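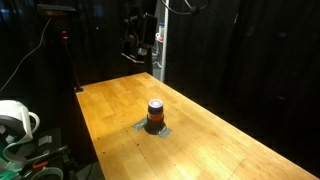
Butcher-block tabletop

A butcher-block tabletop is a work surface made of narrow strips of wood glued side by side. The strips differ slightly in tone -- often honey to amber. Screws may be driven straight into the surface, and the holes stay when fittings are moved. Positions on a bench are commonly marked with duct tape, as it lies flat and can be peeled off later.

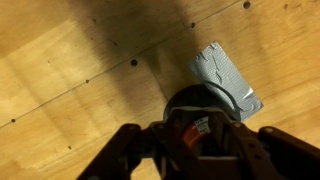 Gray duct tape on a wooden surface with screw holes and a seam.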